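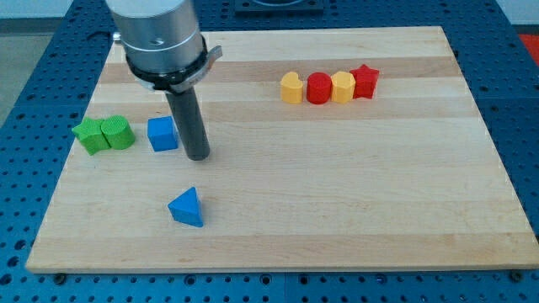

Comparing Scent Throw of Three Home Fragrance Blends in a Small Room

Project report, second semester
Author: Idalina Paiva
Supervisor: Ileana Pîrvu

1. Background

My aunt sells diffuser oils in a small shop named Jarnia, and the customers ask her always the same question: how long will I smell it? The labels say "long lasting" but they do not say how long. For this project I wanted to find a simple method that a small shop can use without laboratory equipment.

2. Materials

I used three blends from the shop. In this report I call them by the name on the bottle.

Nanik: orange peel, clove and a little cinnamon.
Peltonen: spruce and juniper, with no sweet note.
Areris: lavender, bergamot and vanilla.

All three were diluted in the same carrier. The diffuser was an ordinary reed diffuser, glass, with 7 reeds in each bottle. I bought new reeds for every test, because old reeds keep the smell of the oil before.

3. Method

The tests were done in June in a storage room with one door and no window. A bottle was placed on a shelf at chest height and the door was closed for one hour. Then four people from my class entered one by one and gave a mark from 0 (I smell nothing) to 10 (too strong). They did not know which blend was in the bottle. They wrote the mark on paper outside of the room and did not speak with each other before everybody was finished.

The marks were taken on the first day and after one, two and three weeks. Between the blends we aired the room for one night.

4. Results

Nanik received the highest marks on the first day. Two persons wrote that it was too strong for a bedroom. In the second week the orange was almost gone and only the clove stayed, so the testers described it as a different product.

Peltonen was weaker at the start, but it changed the least. In the third week it was still recognized as a forest smell by all the testers.

Areris was difficult to judge. One tester does not like vanilla and gave low marks every time, and with such a small group this changes the average very much. If I leave out her marks, Areris is between the other two.

I also weighed the bottles. Areris lost 57 grams of liquid in three weeks, more than the other two, although its smell was not the strongest. I expected that the oil which evaporates fastest would also smell strongest, and this was wrong in my test.

5. Problems

The room temperature was not controlled. In the last week it was warmer, and warm air helps the oil to evaporate. Also, a person who smells the same thing many times becomes used to it. Mrs. Pîrvu advised me to add an empty bottle as a control, and I did it only from the second week.

6. Further work

I would repeat the test with more people and with a thermometer in the room. The shop also wants to know if fewer reeds make the bottle last longer. I have started this with three reeds in Peltonen, but the bottle is still more than half full and I have no result to report.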